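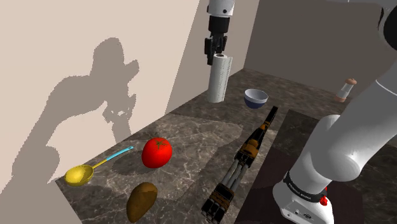
Brerkatex has put its Gerum counter pack on general offer, and we spent most of April running it on the shop's evaluation node. Gerum is a set of simulated kitchen tasks for a single arm with a gripper, sold by the seat with a scoring tool. The task we ran longest starts with the gripper pointing down near the top of an upright paper towel roll, with a tomato, a bowl and a shaker sharing the counter. Clutter is set by a seed value, and the pack ships with 233 seeded layouts. Lighting is set separately.

Installation took Thịnh Văn one afternoon. The scene loader wants its own config file and will not read ours, so Octavian Jitaru wrote a converter -- it is in the Riltport tools folder, under Marty.
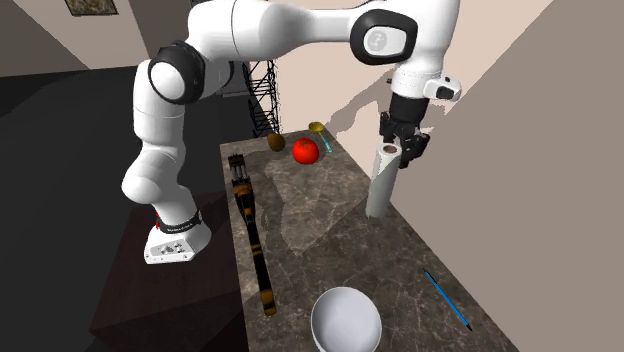

Camera placement is the strongest part of the product. Each layout comes with a wide view, a base view and a close view near the gripper, and all can be logged in the same run. In the wide view the arm stays readable from its white base to the fingers at the towel roll, and the far end of the counter, with the tomato and the spoon or ladle, is still in the picture. That made reach problems easy to sort from grasp problems. Shadows are hard-edged and jagged, and the arm throws a large one on the wall. Anyone training on color images should plan to vary the light.

The close view is the one we used for scoring finger placement.

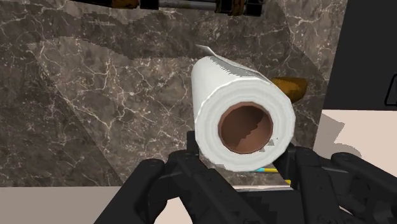

It renders slower than the other two, and the log files are large. Ysaline Delaunay ran 21 layouts with all views on and 18 finished without a restart. The other three stopped on a memory error that Brerkatex says is fixed in the next build. We have not tested that build.

Seats are billed monthly, with a minimum of three. Support answers by email only. Requests for a trial login go to Jacqueline Texier before Sunday.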